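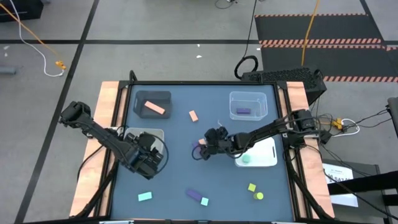
On Apr 4, 2021, Maarja Krūmiņa wrote:

> Dear list members,
>
> I have finished the first batch of pages from the 1876 Tonuven rate book and would be grateful for a ruling on three points before I begin the second.
>
> First, the clerk writes the name of the lane behind the tannery in at least four ways. The guidance tells us to copy what is on the page, but the sample entry on the website has clearly been tidied up. Which of the two should be followed?
>
> Second, a good many entries have the word "ditto" or a pair of small marks in the occupier column. I have been writing out the name in full. Another member tells me that he leaves the marks as they stand. If we are both sending in work, the index will be very uneven.
>
> Third, several sums have been crossed through in a different ink and a lower figure written over the top. I have given the lower figure only. I now think that this was wrong, and I should like to know before I do any more of it.
>
> With thanks,
> Maarja Krūmiņa

Dear Ms Krūmiņa, dear colleagues,

Thank you for your message. The same three questions have reached the Reading Room by other routes, and I am therefore replying to the whole list. The answers given below replace section 4 of the transcription guidance. A corrected copy of the guidance will be placed on the project pages, and members who keep a printed copy are asked to mark the changes on it by hand until then.

1. Place names

Names of streets, lanes, yards and fields are to be copied exactly as the clerk wrote them, including any spelling which is plainly a slip. The usual modern form is then entered in the separate column headed "Place (standard)". If the modern form is not known, that column is left blank. Members should not guess at it. The sample entry on the website was prepared before the second column was added to the form and it will be taken down.

Capital letters should follow the page where they can be made out. The clerk's capital L and capital S are easily confused, particularly in the pages for the lower town, and Mr Algirdas Hunt has kindly prepared a sheet of letter forms taken from the first 40 pages. It may be requested from the Reading Room and will be sent by post or by e-mail, as preferred.

Contractions such as "Ch." and "Yd." are left as they stand in the first column. They are written out in the second. The full stop after a contraction should be kept if the clerk has used one and left out if he has not.

2. Ditto marks

The occupier column is to be written out in full, with the repeated name placed in square brackets. An entry for a second cottage held by the same person would therefore read [Thos. Garrow], and a reader will know from the brackets that the name itself does not appear on that line. The same practice applies to the owner column and to the description of the property.

Care is needed at the top of a page. The clerk sometimes carries a ditto over from the foot of the page before, and in the two gatherings which were bound out of order the page before is not the one which now comes first. The page numbers in pencil at the outer corner are correct. The stamped numbers are not, and should be ignored throughout. 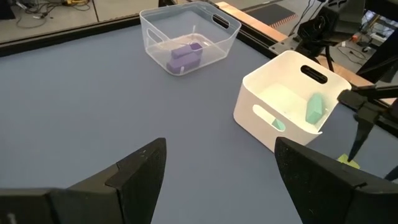

Where it cannot be settled which name is being repeated, please enter [ditto] and add a note in the remarks column. Such entries will be looked at again when the whole volume has been read. Members who have already sent in pages with the marks left unchanged need do nothing further, as these will be put right at the checking stage.

3. Altered sums

Both figures are to be given. The earlier figure is entered first, followed by the word "altered" and then the later figure, all in the column for rateable value. If the earlier figure cannot be read with confidence, enter a question mark in its place and give the later figure as usual.

The changes in the second ink are of some interest in themselves. They are the result of appeals heard in July of the same year, and the minute book of those appeals survives, although it is in poor condition and is not at present available to readers. Ms Austra Dambrauskienė has compared a small number of the altered entries with the minutes and finds that they agree in all cases but one, a malthouse at the foot of Indstead Hill for which the minutes record no appeal. She would be glad to hear of any other entry for a malthouse, brewery or inn at which the value has been changed.

The volume holds almost 900 entries. Of these, 200 have been transcribed and checked. It would be helpful if those members who have pages in hand could say by reply when they expect to return them, so that unstarted pages can be offered to others. There is no penalty of any kind for handing pages back unfinished.

4. Other matters raised by members

Mr Saulius Venckus has asked whether the names of women who held property in their own right should be marked in some way. No separate mark is required. The clerk's own wording, such as "widow" or "spinster", is copied in the description and can be searched for there. If he gives no wording, none should be supplied.

Mr Ultan Hanrahan has pointed out that the long list of void properties at the back of the book repeats a number of entries found in the main sequence. Both are to be transcribed. The list appears to have been drawn up by a different hand at a later date, and the differences between the two may be useful to anyone studying the closure of the Lepik works and the houses which stood empty after it.

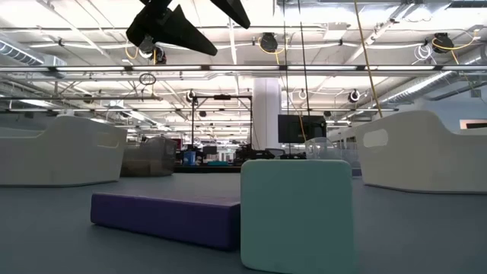
Entries from the list of voids should carry the letter V before the page number. The value is given in shillings only in that section, and members are asked not to convert it into pounds. A blank value is entered as a blank and not as a nought, a distinction which the clerk himself appears to have observed with some care.

Lastly, a number of transcripts have arrived with the file named after the member and not after the page. Please use the page number in pencil followed by your initials, with no spaces, as for example 112mk. Files sent under other names will be accepted, but they take longer to enter in the register and may be acknowledged late.

To return to Ms Krūmiņa's first batch: the pages need not be done again. The missing earlier figures can be added to the existing file, and I would suggest that this is done while the page images are still on loan to you. Should the loan period prove too short, please write to the Reading Room desk and it will be extended.

Further questions on the guidance may be sent to this list. Questions on the loan of images, or on access to the original volume, should be sent to the desk.

Yours faithfully,

The Reading Room
Tonuven Record Office

You are receiving this message as a member of the rate book transcription list. To leave the list, send a message with the word "leave" in the subject line. Replies to this message are sent to all members.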